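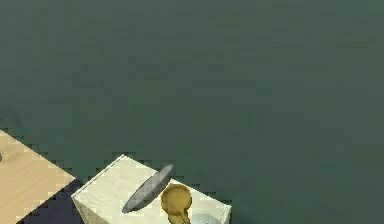
Section 4. Placing and Connecting Your Donholm Sound Bar

By now you have unpacked everything, checked it against the parts card, and (we hope) had a cup of coffee. Placement comes next, and we'd like you to take your time over it. A sound bar set down in the wrong spot will still play, of course, but voices can sound muddy and you'll find yourself reaching for the remote every few minutes. Half an hour spent now will save you a lot of fiddling later on.

You will need the sound bar, the power cord, the HDMI cable from the side pocket of the carton, a tape measure, and a soft cloth. If you plan to hang the bar on the wall, skip ahead to Section 5 and come back here at step 6.

Before you begin

Turn off the television and unplug it. Wipe down the surface where the bar will sit, and let it dry completely.

CAUTION: The bar is heavier at the left end, where the power supply is. Always lift it with both hands, one under each end, and never by the cloth grille.

Choosing the spot

1. Sit where you normally sit to watch. Look straight ahead at the television and picture a line running from your nose to the middle of the screen. The center of the bar belongs on that line, or as close to it as your furniture allows.
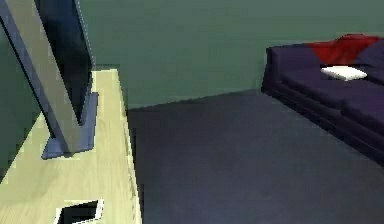 Television on a cabinet, with the sofa across the room.

2. Measure the gap between the bottom of your screen and the top of the cabinet or shelf. The bar is a little under 3 inches tall with its short feet on. If the gap is smaller than that, move the bar forward so it doesn't cover the bottom of the picture or the little window that reads your TV remote.

3. Bring the bar up to the front edge of the cabinet, leaving just enough room behind the edge for the feet to sit securely. Sound coming off the front of the bar will bounce off any bare surface ahead of it, and a deep strip of cabinet top makes speech sound hollow.

4. Leave at least 10 inches of open space at each end. Books, vases and picture frames are the usual troublemakers, and so are the closed sides of a bookcase. Try to keep the ends clear even if it means finding a new home for a favorite plant.

5. Check that the feet are all touching. Press lightly on each end of the bar. If it rocks, slip one of the felt pads from the parts bag under the high foot.

Note: Do you have a large room with hard flooring? Many of our customers find that a rug between the seating and the television takes the edge off a sharp, echoing sound. Try one you already own before you go shopping!

Connecting the cables

6. Find the HDMI socket on the back of the bar marked TV OUT. Push in one end of the cable until you feel it stop. It's a snug fit the first time.

7. Plug the other end into the socket on your television marked ARC or eARC. Older sets may have only one socket with this mark, and it is sometimes tucked around the side, so a flashlight comes in handy.

8. Gather any slack cable into a wide loop and fasten it with the hook-and-loop strap. Please don't fold it sharply or pinch it behind the cabinet.

9. Plug in the television first and then the bar. The front light blinks white for up to 40 seconds and then stays on.

CAUTION: Use only the cord supplied. Cords from the earlier Grustier model look nearly the same but are not rated for this bar.

Setting the starting volume

10. Turn on the television and choose a program with plain talking, such as the news. Music and movies come later.

11. Using the Donholm remote, set the bar to 13. We have found this a comfortable place to start in most living rooms. Go up or down one step at a time from there.

12. Open the menu on your television and switch off its built-in speakers. If you hear a faint echo on voices, the set is still playing along with the bar, and this step needs another look.

13. Press and hold ROOM for three seconds, then sit down in your usual seat and stay quiet while the bar plays its test tones. Dogs may bark at the higher ones. The light turns green when the bar has finished.

If you rearrange the furniture, run step 13 again. A sofa moved to another wall makes more of a difference than you might expect.

If the front light blinks red

The bar can't find your television. Unplug both, wait a full minute, and repeat steps 6 through 9. If it still blinks red, write down code 2407 from the label on the bottom and have it ready when you call the Montoya service desk. Ask for Alcides Cuervo's team, who look after all the Donholm bars.

To add the Madley wireless subwoofer, continue to Section 6.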